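Flevow cell at Rukwood: progress report, October

Work this period went almost entirely into the processor swap cell. The short version is that it runs, and I would not yet put it in front of the Buckley team.

Setup first. The gripper fingers were refitted after the old ones wore at the tips, and the wrist camera was recalibrated twice. The second calibration disagreed with the first by more than I like. The supplier puts this down to temperature. Maybe so, but the drift was there in the morning with the room cold and again at 4 p.m., so I have asked them for their own test records before we accept that answer.

The step that takes most of our time is carrying the chip across the open workstation and lining it up over the socket. There is very little room between the chassis hardware and the board, and the approach path had to be taught again from scratch.

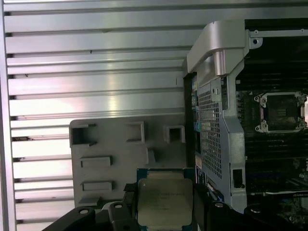 We logged 792 cycles with the Rindimano controller on its new settings. Of those, 47 stopped on a grip fault and needed a person to clear them. The September plan promised 15 or fewer. I don't think another round of tuning will close that gap, whatever the sales sheet says about self-correction.

Maintenance now takes 35 minutes a shift, mostly wiping the finger pads and checking the mounting screws. That time was left out of the original budget and should go in.

Still open: spare fingers (ordered, no ship date), a written recovery procedure for a dropped chip, and a decision on who pays for damaged sockets. I am asking that the next payment for the controller be held until the fault logs have been reviewed.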